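The tin is not a storage system

Every April the same advice comes round. Buy a nice tin, put your clutter in it, feel better.
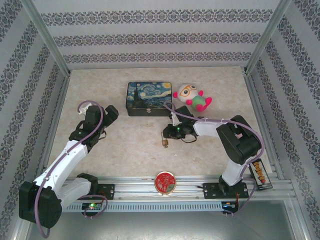
I have been hearing this for long enough to have my doubts. The decorated tin is the great survivor of the British household. The biscuits go in a week and the tin stays for 40 years, holding buttons, dead batteries and the key to a shed that was pulled down. We call this being tidy. I would call it putting a lid on the problem.

The ones with famous paintings on are the worst, and I say that as someone who likes The Starry Night and has owned it on a mug, a tea towel and, yes, a tin. A plain box gets thrown out when it stops being useful. Put Van Gogh's sky on the lid and it becomes a keepsake, even if all it keeps is elastic bands. It must then have a shelf, and the shelf must be dusted.

Shops know this perfectly well. Kolance will sell you a set of 2 nesting tins, the smaller of which fits nothing I own. Vida has a whole aisle of them next to the plush toys, so that you can buy the thing and the thing to put it in on the same trip. Last Saturday I watched people do it. I very nearly did it myself - the clasps are satisfying, I admit that.

Then there is Pedum, whose leaflet came through my door promising "a home for everything". My house is already a home for everything, and that is how it got into this state.

I am told that children learn to put their toys away if the box is pretty enough. Perhaps some do. In my experience a soft toy goes wherever it was last dropped, and the pretty box gets used as a drum, a step or a bed for something else.

My own tin has a dent in one corner and will not quite shut. On Saturday evening I tipped it out on the kitchen table and found three takeaway menus, a bicycle bell and a lot of foreign coins. I kept the bell. The coins went back in, and the tin went back on the shelf - I had nowhere else to put them.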